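Medicine Cabinet Cleanout Returns to Rutdale in May

The Rutdale branch will collect old and unwanted medicine again this May. The drop-off table will be just inside the Teshome Street entrance and will open at 9 a.m. Last year residents brought in 123 containers, most of them from bathroom cabinets and kitchen drawers.

Chaltu Demissie, who runs the collection, suggests doing the sorting at home first. Clear a table, take everything out of the cabinet and stand it up where you can see it. Put the prescription bottles on one side and the store-bought ones on the other. Then go through them one at a time and check the date on each label. Anything past its date goes in the bag for drop-off, and so does anything with a label too worn to read.

Caps deserve a look while the bottles are out. Many child-resistant caps have the opening directions molded into the top as a small raised picture, in the same color as the plastic, and these can be hard to make out under a weak bulb. Tilt the cap toward a window or run a fingertip over it. If a cap no longer catches when it is turned, ask the pharmacy for a replacement. 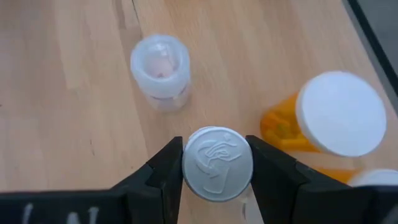
Ibsa Shiferaw wrote in after the April issue to say that the caps are the hardest part of the job for people with arthritis, and that many pharmacies will supply an easy-open cap if the customer asks for one. Shiferaw added that those bottles should then be kept on a high shelf or in a locked box if children visit.

Please leave pills in their original bottles and cross out your name and prescription number with a dark marker. Liquids are accepted if the lid is tight. We can't take needles, inhalers or thermometers. Those go to the county site on Prernero Road.

We have 400 clear bags to give out ahead of time, limit 3 per household. Pick them up at the front desk. There are also 50 large-print medicine lists for the inside of a cabinet door, with room for the name, the dose and the date opened.

Questions can be left at the desk for Gemechu Gudeta.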